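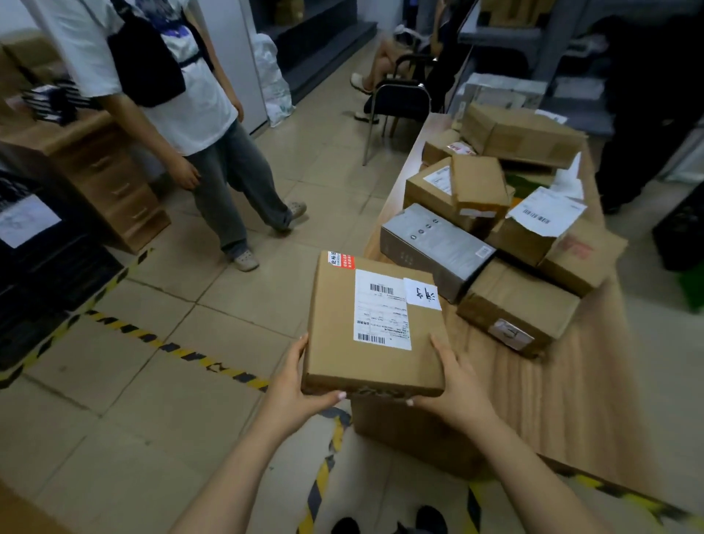 Oldřich Sýkora spent eight years translating technical manuals before he started on a novel. "Sandton," his first, came out in June from Celtden, a small press that publishes in English and in Czech. He wrote it in English, his third language, and then produced the Czech version himself.

The book follows a surveyor hired to settle a boundary between two farms and a quarry. It has 59 chapters, most of them under four pages. Sýkora said the length was set early.

"I had a surveyor's field book as a model," he said. "One station, one entry. If an entry ran over, I cut it or split it in two."

The first draft had 121 entries. He removed the ones that repeated a measurement the reader already had, then the ones told by the quarry owner, who now speaks only in letters. The cutting took longer than the drafting.

His editor at Celtden, Paraschiva Ghiță, asked for one structural change. The draft gave bearings and distances at the head of every chapter. Ghiță wanted them moved to the end.

"She said people were reading the numbers as a code to be solved," Sýkora said. "They are just numbers. At the end of the chapter they read as a record."

He checked the figures by drawing the whole survey to scale on graph paper. The traverse closes with a small error, and the error matters to the plot. Readers with a protractor can find it by chapter 40.

The Czech version isn't a line-by-line match. English let him leave out who owned what for long stretches. Czech verb endings gave away the sex of a narrator he wanted to keep unclear, so he moved two of those chapters into the present tense.

"That fixed the verbs," he said. "The adjectives I had to go through by hand."

Sýkora works in the mornings, for 60 minutes, with a timer. He writes in pencil and types the pages up in the evening, making no changes until a full section is done. He doesn't outline. He does keep an index of names, tools and weather, which for this book ran longer than several of the chapters.

Asked about influences, he named his former teacher, Bohumila Procházka, who made her students summarize a story in a single paragraph and then defend every verb.

"I still do it for each chapter," he said. "If I can't write the paragraph, the chapter goes."

His second book, with the working title "Čierny," is set in a railway freight office. He has finished the first section and expects to show it to Ghiță when the second is typed.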